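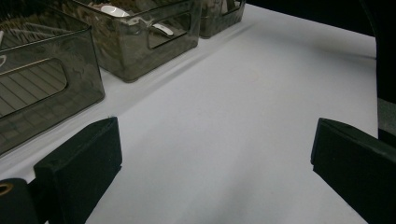
The second half of the Itcombe grant year has been a lot busier than the first, and I'm happy to say the seed library is now a real thing that people use. When I last wrote in February we had a pile of donated envelopes and a borrowed shelf. Since then we've moved everything to the Mudness site, and the sorting happens on a big white table with smoky gray plastic bins in a row along it, see-through enough that you can tell there's something inside without pulling one out. Beans and peas get their own bins and everything else is filed by planting month. I'd planned to file by plant family, but people come in asking "what can I put in now?" so month it is.

On numbers, we gave out 508 packets between opening day and the end of the summer. The target in the application was 200, so I feel good about that one! Lettuce and runner beans went fastest. The squash barely moved until we started putting a recipe in with it, and then I couldn't fill packets quickly enough.

Returns are the weaker side. The whole idea is that you borrow seed, grow it, let a plant or two go to seed and bring some back, and so far we've had 60 packets returned. Some of that is timing (carrots and parsnips won't set seed until next year anyway) and some of it is that I explained it badly. The first leaflet had the word "isolation distance" in it twice. I've rewritten it with bigger type and a drawing of a bean pod.

We also ran the Balell workshops, four in all, on saving tomato seed, drying beans, cleaning small seed and labeling. The tomato one was messy and very popular - everyone went home with a jar of fermenting pulp and strict orders not to leave it on a sunny windowsill. Labeling was the quiet one, but I'd still run it again, having opened far too many envelopes marked "yellow, from Wan."
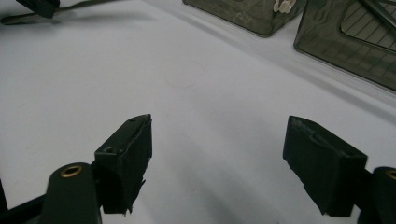 One of the Balell growers wrote back after the bean session to say that she'd been picking hers green and drying them indoors for years, that hardly any ever came up, and could we please do the same class again before next fall for her whole allotment row. I've penciled that in. She also asked for something on storing seed over winter, and I had the same request from two people at Wan, so that will go into the new program as a short evening session.

Spending is close to plan. Packets and printing came in over budget because of the extra demand, and I covered that from the travel line, where we have $276 left. I'd like your okay to put the rest toward a small dehumidifier for the seed cupboard. Mudness gets damp from now on, and I lost a batch of onion seed to it in the spring - my own fault for trusting a paper bag.

The Wan pickup point has been slower to get going. The room is only open in the mornings, which doesn't suit anyone with a job, and I'm talking to them about one late opening a week. If that falls through I'll bring a box over to the Itcombe market instead.
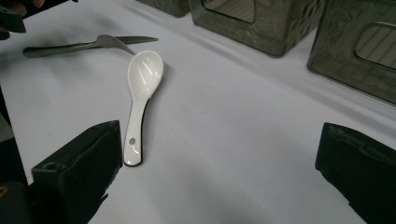 White spoon and cutlery on the table at Mudness.

For the next six months I want to get returns up, run the repeat bean class and the winter storage evening, and do a proper germination test on everything older than three years. That last job is dull but it needs doing, and I'll send you the results with the final report. The receipts are in the same envelope as the signed form.

October 23, 2019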